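Trutine Suture Practice Pad – Set-up and Use
Section 6: Closing a short incision with interrupted stitches

Please read Section 5 before you begin. The pad must already be fixed on its base and the light adjusted.

6.1 Preparing the pad

1. Moisten the surface with clean water. A dry pad catches the thread and can tear.
2. Turn the pad until the incision runs across your view, from left to right.
3. Dim the room light and keep only the work light on.

CAUTION: Do not use alcohol or oil on the pad. The colour of the surface will change and it can not be repaired.

6.2 Working at the edge

Keep both instruments near the wound line. Bring the jaws down beside the knot and do not press them into the pad.

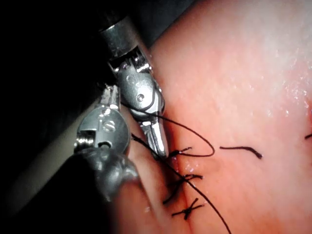 Fig. 6-1. Two instruments at the stitched edge, black thread.

4. Begin at one end of the incision and work toward the other.
5. Lay the spare thread on the pad, away from the wound, before you tie.
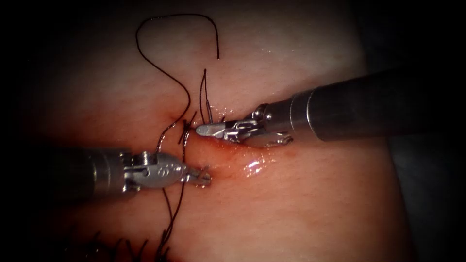
6. Pull the knot down slowly with even tension on both sides. Stop when the edges touch. If the skin of the pad makes a fold, the knot is too tight.

NOTE: A knot that is too tight can be cut out and made again, but the old holes will stay.

6.3 Passing the needle

7. Hold the needle in one instrument only, behind the middle of its curve.
8. Open the jaws of the other instrument fully before you come near the needle.

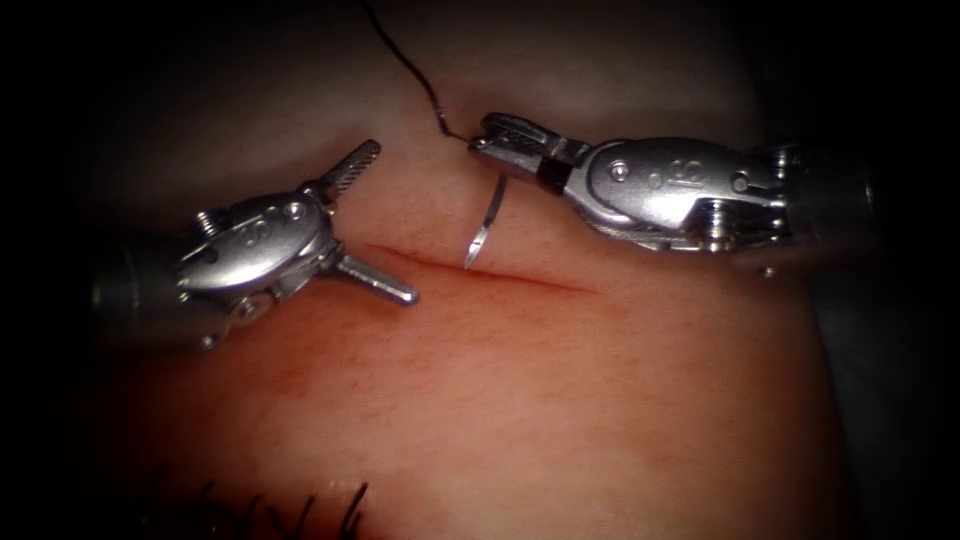
9. Close the receiving jaws first, and then open the giving jaws. If you do it in the other order, the needle may turn or fall.

CAUTION: The needle is sharp also when it is used only for practice. Always know where it lies.

6.4 Spacing and checking

10. Leave the same distance between all stitches. For the Kvam thread set (part no. 628), cut the tails short.

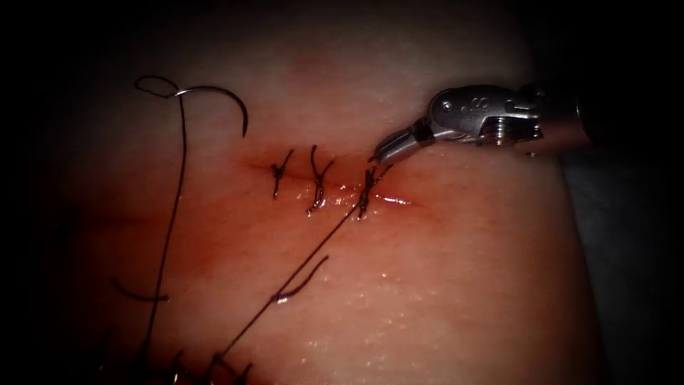 Spacing is the first thing to check when you review your work. Look along the wound line and compare the gaps. The three knots at this stage are evenly spaced, but toward the right end the edges are still open, so the closing is not complete. Park the needle on the pad above the incision – never on the wound – while you check.

11. Rinse the pad and let it dry for 30 minutes before storage.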